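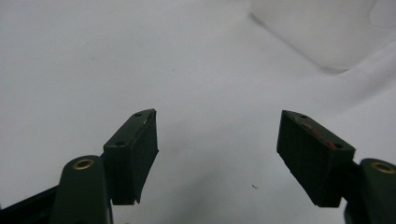
Chapter 3
Cloth on a Flat Surface: Wrinkles, Folds, and Fabric Care

Pick up any piece of plain white cloth you have at home. A pillowcase is great, a dish towel will do, and an old bedsheet is best of all. Drop it on a table and look at it for a full minute before you touch it again. You will probably find that one part lies almost flat while another part has bunched itself into low ridges with shallow dips between them. You didn't put those ridges there on purpose, and if you drop the same cloth again you will get a different set. That small fact is where this chapter begins, and I think it is one of the most enjoyable subjects in the whole book!

In Chapter 2 we looked at fibers and yarns: how a cotton boll turns into thread, why linen feels cool, what makes wool springy. Now we have finished cloth in our hands, and we want to know how it behaves when we spread it, smooth it, fold it, and put it away. Anyone who has wrestled with a fitted sheet already knows that cloth has ideas of its own. By the end of the chapter you should be able to look at a crease and make a good guess at which way the cloth was pulled, and you should be able to fold a large flat piece by yourself without it ever touching the floor.

What you will learn

How to tell a wrinkle, a crease, and a fold apart
How grain affects the way cloth settles
How to smooth a large piece by hand, and when to reach for the iron
How to choose a fold that suits the shelf, the drawer, or the bag

Words to know

Drape: the way a cloth hangs or settles under its own weight.
Grain: the direction of the yarns. The lengthwise grain runs parallel to the finished edge, and the crosswise grain runs from one finished edge to the other.
Bias: any direction that slants across the grain. The true bias sits halfway between lengthwise and crosswise.
Hand: how a fabric feels when you touch it. Crisp, limp, slick, and fuzzy are all words for hand.
Selvage: the finished edge made during weaving, which keeps the cloth from coming apart.
Set: what happens when a bend in the cloth stays after you stop holding it.

3.1 Why white cloth is such a good teacher

Most of the photographs in this chapter use plain white fabric, and you should use it for your own practice too, at least for the first few activities. A print hides everything. Stripes and flowers pull your eye along the pattern, and you can miss a ridge running right across them. On white cloth the only thing to look at is light and shade. The high places catch the light, the low places turn a pale gray, and suddenly you can read the surface like a map.

Go back to the picture at the head of the chapter and look only at the cloth. Across the upper left and the center it lies smooth. Over toward the right it rises into gentle ridges, with soft creases running down on a diagonal. Diagonals are always worth a second look. When creases slant across a cloth, one of the first things to ask is whether it has been pulled on the bias, where a woven fabric stretches most. You can't settle that question from a picture alone, but you can test it at your own table in a few seconds. Smooth a cloth flat, take hold of one corner, and give it a light tug toward the middle. Then do the same from the center of one side. The two tugs leave quite different marks, and once you have seen the difference you will start noticing it on every unmade bed and every tablecloth.

Try it: the two-tug test

You need a square of white cotton, a table, and a lamp you can move.

1. Find the selvage if your square has one. If it doesn't, pull the cloth gently in each direction. The direction with the least give is usually the lengthwise grain.
2. Spread the cloth and smooth it outward from the center with flat palms.
3. Set the lamp to one side and low down. Overhead light flattens everything, so turn it off if you can.
4. Tug one corner toward the middle, let go, and sketch the creases you see.
5. Smooth the cloth again. Tug from the center of one side, let go, and make a second sketch.
6. Repeat with a knit fabric, such as an old T-shirt cut open. Keep all your sketches. We will need them in Section 3.4.

Don't worry about drawing well. A few lines with arrows will do the job, and messy sketches made while looking closely are worth far more than pretty ones made from memory.

3.2 Wrinkle, crease, or fold?

People use these words loosely at home, and that's fine. In this book we need to be a little stricter. A wrinkle is an uneven bend that nobody planned, often soft enough to smooth away with your hand. A crease is sharper and has a clear line to it. It can be an accident, as when trousers sit at the bottom of a suitcase, or it can be pressed in deliberately. A fold is a bend where one layer of cloth lies over another.

The three run into each other all the time. Leave a fold under a stack of blankets and you get a crease. Shake a creased cloth and hang it in a steamy bathroom, and the crease may relax into a wrinkle before disappearing. Fiber matters a lot here! Cotton and linen take a set easily, wool tends to recover, and most polyester hardly seems to notice. Before you go on, scrunch a corner of each fabric in your sample kit, hold it tightly in your fist while you count to 18, and let go. Lay the samples side by side, write down which one opened up first, and compare your order with the one in the table in Section 3.3.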